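Chapter 4
Setting Out and Clearing Up

I used to think anybody could lay out paper tableware. Then I spent an April afternoon helping Sosina Hadgu get ready for a lunch at Savcombe Hall, 60 guests, and I put every single bowl in the wrong spot! So this chapter starts small, with a wooden tabletop and some patterned paper dishes.

Bowls go out first. Leave bare table between them - people need room for their elbows.

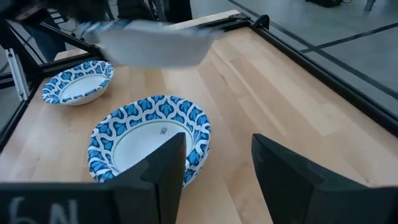

4.1 Spreading the plates

Plates come in a tight stack, and they love to stick together (two guests, one plate, a mess). I fan the stack with my thumb, then lay each plate flat with its printed rim facing up.

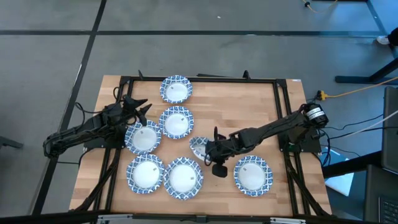
If one lands crooked, lift it by the rim and set it down again. Keep your fingers off the white center, where the food goes. Sosina can do 20 this way before I've finished opening the packet.

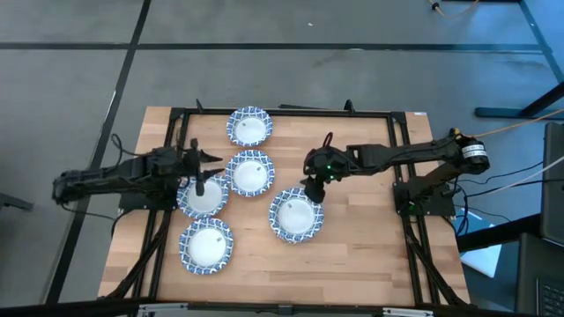

Portions are the next thing we need to talk about, and I have strong feelings here. Start with one small item per plate and go back for seconds later. I like a plain white center for this, with the blue and white kept to the scalloped rim, so a little bite still shows up well. We'll work out amounts in 4.2, using Sosina's shopping list.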